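# How a Robot Learns in a Room That Is Not Real

Imagine that you want to learn to ride a bicycle, but you may fall 955 times before lunch and never hurt your knee. A robot can learn in this way. It practices inside a computer first.

My name is Idun Skjelbred, and I work on a project called Iltero. We try to teach a robot arm to handle small blocks. Our practice room has a floor, walls, a table and even a clock, and all of it is drawn by the computer. This kind of pretend world is called a **simulation**. 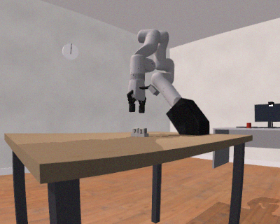

*Our arm in the practice room, with its two black fingers pointing down at the table.*

## Why do we not use a real table?

A real arm is heavy, and if it makes a mistake it can break a block, or break itself. In the simulation we press a key and everything goes back to the start. The arm can also practice at night, when we sleep.

In January we began with 80 practice tries each day. This was too few, and the arm learned almost nothing. Now the computer can do up to 1,108 tries in one day, and it does not get tired.

## What is a try?

Each try begins with blocks on the table. The program gets a small task, for example "pick up the block with the number." Then it must decide how to turn every joint of the arm. You have joints too: your shoulder, your elbow and your wrist. Try to touch your nose very slowly and feel how many of them are moving!
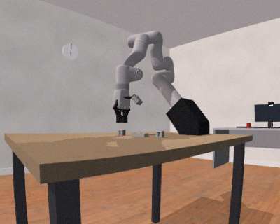

When the try goes well, the program gets a point. When it drops the block or closes the fingers on air, it gets no point. After many tries it begins to choose the movements which gave points before. Scientists call this **reinforcement learning**. A dog that gets a cookie for sitting down learns in a similar way.

## We change things on purpose

If the blocks were always in the same place, the arm would only remember that place. So we change the objects and where they lie. Then the program must look carefully each time.

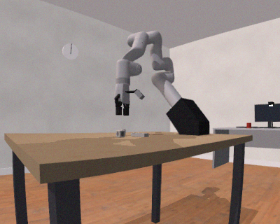 *Three small objects on the table, and the gripper above them.*

## Did it work?

Partly. In our last test we gave the arm 955 new tries, and it did 681 of them correctly. Flat pieces were the most difficult, because the fingers have little to hold.

The next step is to put the same program in a real arm. A real table can be slippery and real light makes shadows, so we expect new mistakes. We will write them down and go back to the practice room with them.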